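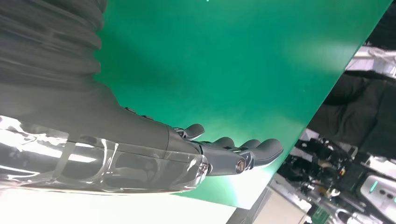
Mindent clear forearm cover: great until the wrist stopped turning

Posted 2018-02-25

I bought the Mindent cover back in November and I've been putting off this review, mostly because for the first couple of months I would have given it five stars and gone back to work. Now it's more complicated.

Some background. Our shop runs a humanoid arm with a multi-fingered hand, handling light sheet panels before they get packed. The arm came through Brerwood with the soft ribbed sleeve already on the upper part, but the forearm was bare, and I was tired of wiping grit out of the seams. The Mindent shell was $285 plus shipping. Lévesque makes one too, but theirs was $362 and gray, and I really wanted to be able to see what's going on in there while the arm is running.

And you can! That part I love. It's glossy and properly see-through, and if a cable clip has worked loose you'll spot it without taking anything off. Fair warning, it throws a ton of glare under overhead lights, so you end up ducking your head around to find an angle that works. I got used to it.

Fitting took me 19 minutes with the manual open on the bench. The halves line up fine, the screws are decent, and the front end stops just short of the wrist joint. Remember that bit.

So, the fault. About three weeks ago the arm was reaching out over a panel and the wrist just quit partway through a turn. No bang, no smell, only the controller complaining about torque and the hand sitting there with its fingers out. I cleared it, ran it again, and got the same thing at the same angle. We had it happen 9 times that day before I gave up and locked the whole cell out (power off, tag on, please don't go sticking your hand in there to "help" the wrist along).

My first guess was the motor, so I lost an afternoon on that. The motor was fine. With the arm locked out I turned the wrist by hand and felt it drag, took the shell off, and the drag was gone. The front rim had crept forward and was rubbing on the joint housing. There was a scuff on the inside of the plastic you could catch a fingernail on.

Mindent support did answer me, which is more than I can say for Motoria when I had trouble with their finger pads. They sent a thicker rear clamp and told me to recheck the screws after the first week of running. Fine, but that needs to be in the manual, and it isn't!

With the new clamp on it hasn't moved so far. I check the gap every morning before we start up, and I've put a paint mark across the rear screws so I can tell if they've shifted.

Three stars. I'd bump it to four if the better clamp came in the box. If you already own one, lock your arm out and go look at that front rim today.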